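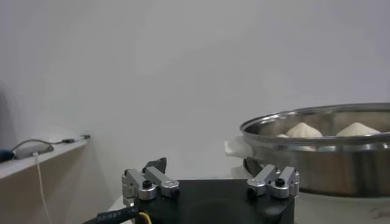 *Wrist view, gripper open, next to the steamer. Buns on the right.*

# About Trerkar

We write software for robot arms that work around food. Control, perception, planning, and the tooling that holds the other three together. No arms of our own, no grippers of our own. You bring the hardware, or you buy it from whoever you like, and we make it do something useful in a kitchen.

Eleven of us at the moment. One long room, one smaller room with a door that shuts, a kitchen that is also the lab. Smells of dough most days.

## What we do, short version

- **Fellura** – our control and planning stack. Takes a goal (pick that one, put it there, don't squash it) and turns it into arm motion.
- **Bạch** – perception. Finds soft, pale, steamy things on pale backgrounds. Harder than it sounds.
- **Pollov** – the tooling. Recording, replay, labelling, test runs, the dashboard everyone complains about.

You can take one without the others. Most customers start with Pollov and come back.

## What we do, longer version

### Fellura

Started as a planner for one job: lifting buns out of a steamer. Round pot, high rim, soft contents, and the fingers have to come in over the top edge without touching it. Most planners we tried would find a path and the path would be legal and also daft. Elbow up by the ceiling, wrist turned over twice.

So we wrote our own. Fellura prefers short, boring motions. Slow near the rim, slower near the food, quick everywhere else. Grip force is part of the plan and not bolted on afterwards. If the finger load goes up sooner than expected it backs off, opens, and asks Bạch for a fresh look. Three tries, then it stops and calls a person. We think that is the right number. We have argued about it at length.

The control loop runs on an ordinary industrial PC. No special card needed. Configuration is plain text files, and you can read them without us in the room.

### Bạch

White bun, white wall, white shelf, shiny steel. That is a normal morning for Bạch. Standard models were trained on mugs and boxes, and they go to pieces when the object has no proper edge and the pot behind it is full of reflections.

Bạch works mainly from the wrist. The view from there is awkward, the gripper takes up a lot of it, and things swing in and out as the arm moves. But it is the only camera that gets a good look over the rim at the last moment, which is when it counts. We mask out the fingers, model the rim as a curve, and look for the pleats. Pleats are a gift. A pleated top gives you a centre and a which-way-up, even when the lower half is hidden behind the metal.

Plain buns are worse. We're working on plain buns.

It also has to put up with cloths. Every kitchen has a cloth hanging off something, and it will be white, and it will be near the food. Bạch has a separate class for cloth now. Took a whole summer.

What Bạch gives you back:

- position and rough size for each item
- which items are partly hidden, and by what
- a confidence score we have tried hard to keep honest
- a "don't know" answer, which you should wire up to somthing sensible

### Pollov

The unglamorous one. Records every camera, joint and force reading against one clock, lets you scrub back through a run, and lets you re-run the software against old recordings without an arm switched on.

Our own test set stands at nearly 2,000 recorded runs. Every change to Fellura or Bạch is replayed against it overnight, and the results are on the wall screen by 7 in the morning. Red means coffee first, then look.

Pollov also does labelling. Keyboard only if you want it. Was built by people who had to label things themselves and hated the tools they had, so there are a lot of shortcuts and the help page for them is out of date. Sorry. On the list.

## How we started

Two people, one steamer, a borrowed bench. Cường Mai had spent years writing motion planners for warehouse arms and was sick of cardboard. Sơn Kim came from medical imaging, where everything is also grey on grey and soft round the edges. They met over a bad demo at a trade show – somebody else's demo, to be fair – and spent the evening drawing pots on the back of the programme.

First working pick was in July, very late at night. One bun, lifted out, set down on a plate, in one piece. The second one had finger marks right through it. The recording of both is still in the test set and Fellura is still made to pass it.

First customer was a dumpling place with a back kitchen too hot for anyone to stand in for long. They wanted the steamers emptied. That was the whole brief. We still think it's the best brief we've had.

## Who's here

**Cường Mai** – planning and control. Fellura is mostly his fault. Ask him about singularities if you have an hour.

**Sơn Kim** – perception. Runs Bạch, and runs the test set, and decides what counts as a pass.

The rest of us are split between Pollov, customer installs and whatever broke this week. Everybody does support. Everybody takes a turn at the bench resetting things by hand between runs, founders included. You learn more about your own software putting buns back in a pot for an afternoon than from a month of graphs.

## How we work with customers

Usually like this:

1. You send us a recording from your own kitchen. Phone video is fine to begin with.
2. We tell you if it's a job for us. Sometimes no. We say no to frying.
3. We visit, fit Pollov to your arm and record 100 runs with a person driving.
4. Bạch gets tuned on those. Fellura gets your layout.
5. We run it with one of us standing next to it. Then with one of you standing next to it.
6. You keep the recordings. They're yours, we only ask to keep a copy for testing, and you can say no.

Step 3 is where people get impatient. Please don't skip it, we've tried.

We don't do safety sign-off. You need a proper assessor for that and we'll work with whichever one you pick. We'll hand over logs, force limits, speed limits, the lot.

## Things we get asked

**Does it work with my gripper?** If it has two fingers and reports its own position, most likely. Linkage grippers are what we use day to day. Suction, no. Soft fingers, talk to us.

**Does it need the internet?** No. Everything runs on site. Updates can come on a stick if you prefer.

**Steam on the lens?** Yes, constantly. Bạch checks its own picture before it trusts it, and Fellura will park the arm clear of the pot and wait if the view is too foggy.

**Can it make the buns?** No. We'd like to meet whoever can write that.

**Can we see it?** Yes, come round. Mornings are better, the bench is usualy in pieces after lunch.

## Jobs

We're after one more person on Pollov. Backend, mostly, with some time on the dashboard (see above, re: complaints). You don't need to have worked with robots. You do need to be happy reading other people's logs and patient with hardware that was fine yesterday. Write to us with something you've built and a paragraph on what's wrong with it. No covering letter.

We also take a student each term, perception side. Sơn reads those applications himself, so expect a slow answer but a real one.

## Get in touch

Use the contact form, or ring the office between 10 and 4. If nobody picks up we're at the bench and can't hear it over the extractor – leave a message and one of us will call back the same day.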